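Two Fingers or Four? How Robots Learn to Grab
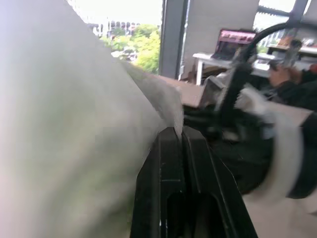
Pick up a sock. Easy, right? Your fingers did lots of clever things without you even thinking about it! A robot has to do that job with a gripper, and there are many kinds to pick from. Cloth is one of the hardest tests, because it bends and slides and never keeps the same shape. Look how a gripper with two straight black fingers holds the thin edge of a cloth between its tips – the rest of the cloth is one big floppy fold!

At the Pastura workshop, Ladan Bahrami tests grippers to find out which ones are good at what. One has 2 stiff fingers. Another, called Curach, has 4 soft ones that curl like a sleepy octopus. Each gripper gets 100 tries at picking up a dish towel, and each try can last up to 60 seconds. Then it all starts again with a sponge!

So which is best? Stiff fingers are great at pinching thin edges. Soft fingers are super for round things like plums, but they often let a towel slip away.

Try it yourself! Put a dish towel on the table and pick it up by one corner with two wooden spoons, one in each hand. Now try with kitchen tongs. Next, close one eye – that's a bit like a robot with only one camera. Was it harder to tell how far away the corner was? Write down your drops and swap with a friend.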